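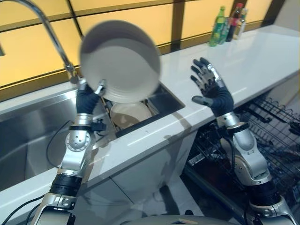 Canell me demande si je range vraiment toujours les assiettes avant les bols, ou si c'est une lubie de la semaine. Toujours ! Enfin, depuis juin, quand j'ai tout réorganisé ici après le déménagement à Misinbridge. Je déroule 👇

**2/** Avant, je mettais les bols partout, au petit bonheur. Résultat : plus de place pour les grandes assiettes, et tout à ressortir. Maintenant les assiettes passent d'abord, toutes tournées du même côté, et les bols se débrouillent avec ce qui reste.

**3/** Je ne prérince plus non plus. Je racle, je passe un coup d'éponge si c'est du gratin – le gratin, c'est un cas à part – et hop. L'évier est juste à côté, la tentation est grande, mais je tiens bon.

**4/** Côté vaisselle, j'ai pris la série Dollum, des assiettes rondes toutes simples, 19 € le lot en déstockage. J'en voulais 2 lots, il n'en restait qu'un, je suis encore vexée.

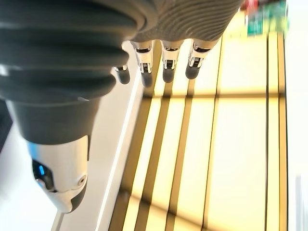
**5/** Du coup j'ai complété avec des bols Ung, qui s'empilent mal mais que j'adore (le petit déj là-dedans, un bonheur). Six bols, pas un de plus, sinon je ne lave jamais rien et ça s'entasse sur le plan de travail.

**6/** Ah oui, le plan de travail ! Règle maison : rien n'y dort la nuit. Ni tasse, ni planche, ni courrier. Bon, le courrier, on en reparle.

**7/** Et pour ceux qui vont me demander pour les verres : à la main, avec un torchon en lin. J'en ai trop vu ressortir voilés.

**8/** Dites-moi comment vous faites chez vous, surtout les familles nombreuses. Et si quelqu'un a une astuce pour les couvercles de boîtes, je prends, j'en ai un tiroir plein et pas deux qui ferment.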